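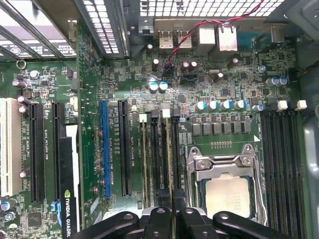

How much of a robot cell's budget should be set aside for things other than the robot?

Plan on more than half. In our case the arm was the largest single line on the order, but the fixtures, fingers, spare parts, guarding and staff hours together cost more than it did.

4 min read

4. Planning and Purchasing the Cell

4.1 What we thought we were buying

The original request for the Tultora project ran to a single page. It asked for one arm, one gripper, a wrist camera and a table to bolt them to. Work pieces were listed under "miscellaneous," next to cable ties. We had two quotes in hand, one from Dimitriou and one from Tradum, and both were for hardware that would reach any point on a computer board and close on whatever it found there. Neither quote said what would be found there, which was fair, as we had not told them.

The target work was the handling of circuit boards and cards: bringing the gripper over an open desktop chassis, and placing narrow boards into slot holders. Both jobs sound like one job on a purchase form. They need different clearances, different stops and, as we learned in September, different fingers. An open chassis is a crowded place with tall parts in it, and a gripper chosen for its strength tends to be wide. A slot holder on a flat panel is forgiving on all sides except the one that matters.

4.2 The lines that grew

Fixtures were the first surprise. We had priced them as pieces of plastic, and as pieces of plastic they were cheap. What we had not priced was drawing them, throwing out the drawing, and drawing them again with the opening turned to suit the approach of the hand. Damir Milošević, who kept the project accounts, began logging staff time against fixtures separately after the second month. The total at the close of the project was 163 hours. At our internal rate this is a larger sum than we paid for the camera, the mount, the cables and the table.

Fingers were next. The set supplied with the gripper was described as general purpose, a phrase we now read the way one reads "partial sea view." A narrow strip of board has to be held near one end, firmly enough that it does not swing and gently enough that the small parts on it survive. The tips must also come close to the holder without striking it. Figure 1 shows how little room is left between one fingertip and a small block on the panel's lower edge when a board's upper end is in its slot.

Figure 1. A narrow green circuit board between the gripper fingers, with its upper end in a white slot holder on the fixture panel.

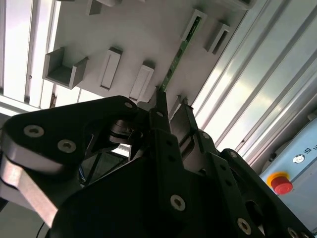 Clearance of this kind ought to be settled before an order goes out, and it can be, with a cardboard model and an afternoon. We did it after the order, with a purchase request marked urgent. The urgent rate added 30 percent to the price of the replacement fingers, and the parts came in the same week they would have come anyway.

Work pieces made up the third line. Our plan assumed that used workstations are free. They are free in the sense that people are happy to be rid of them, but somebody has to collect them, open them, clean them and check that one is enough like the next for a result on the first to mean anything on the second. Memory slots, expansion slots and loose fan wires move about from model to model. We ended up buying a matched set through Titolik, a reseller, at a price that would have shocked us a year earlier and by then seemed restful.

4.3 Safety and the cost of being allowed to switch it on

The safety review was budgeted at zero because it was internal. It was indeed internal, and it produced a list. The items on it were small: a stop button within reach of the person loading the panel, a rule for who holds the key, a marked area on the floor. None was unreasonable and most should have been in our first request. The delay cost us more than the parts did, as two students were on paid contracts throughout and spent a good share of the period improving the labels on drawers.

4.4 A revised way of asking

For the follow-on cell we changed the order in which the request is written. The form now starts with the work piece and the holder, moves on to the fingers, and gets to the arm last. Each supplier receives a physical sample of the board and one printed holder, by post, before quoting. Dimitriou returned theirs with a note that the slot was too tight, which saved us a round of drawings and cost them a stamp. Tradum returned a brochure.

We also carry a separate line for fixture time, set at roughly the level of the first project and reviewed quarterly. It is the line most often challenged. Reviewers of equipment budgets like objects with serial numbers, and hours spent moving the mouth of a plastic holder by the width of a fingernail don't have one. Our practice is to attach the fixture log from the first cell and wait.

Two limits apply to these figures. They come from a single site, and the staff rate is our own, so the totals will not carry over directly to a group that pays more or redraws less. Costs of software and data storage are treated in Section 5, where they do not get any better.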